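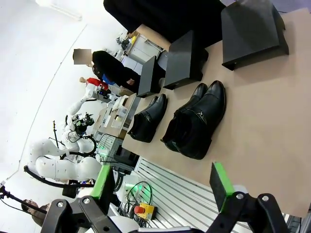
About Soltar

Soltar sells and packs footwear for shops that don't have room to keep much stock of their own. We started with one rented unit and a single line of winter boots from Graka. Today we look after boots and shoes for 54 independent stores, most of them small, and we send out orders to their customers under their own names.

What we do

Pairs come in to us from the maker, usually in bulk cartons. We open them, match left to right, check the size stamps and look over the uppers, zippers, heels and soles. Anything with a scuff, a loose thread or a zipper that sticks goes to a separate shelf and the store hears from us the same day. The rest is sorted by style and size and put away until it is ordered.

When an order comes in, the pair is checked a second time before it is packed. Toes are wiped, zippers are closed and the shafts are filled with paper so they keep their shape. Tall boots are laid flat, heel to toe. Ankle boots can go either way, depending on the box the store has chosen.

Ankle boots are the largest part of our work. Black leather sells all year and makes up most of what we handle from September on. Polished leather marks easily, so we keep it off bare metal and we don't stack it.

Returns

Returns are handled at the same tables as new stock. We look for wear on the sole and creasing across the toe, clean what can be cleaned, and tell the store whether the pair can be sold again. Stores have the final say. Returned pairs are held for 60 days if we don't get an answer.

Our lines

Graka: ankle boots and low-heeled dress boots for women.
Kereama: children's school shoes and rain boots.
Graltura: insoles, laces, polish and replacement zipper pulls.

We also take on other makers if a store asks us to. There is a minimum of 2 cartons per style.

Working with us

New stores begin with a trial of 3 months. There is no setup fee during the trial, and you pay only for shelf space and for the orders we ship. After that we agree on a yearly contract, which runs from March to March so that it doesn't end in the middle of the winter season.

We don't sell to the public from our building. If you bought a pair from one of our stores and have a question about it, please contact the store first. They can see your order and will pass it on to us if needed.

Stores that would like a price list can ask for one through the contact page. Please tell us how many pairs you ship in a normal month and whether you use your own boxes.

Page last updated 18 November 2021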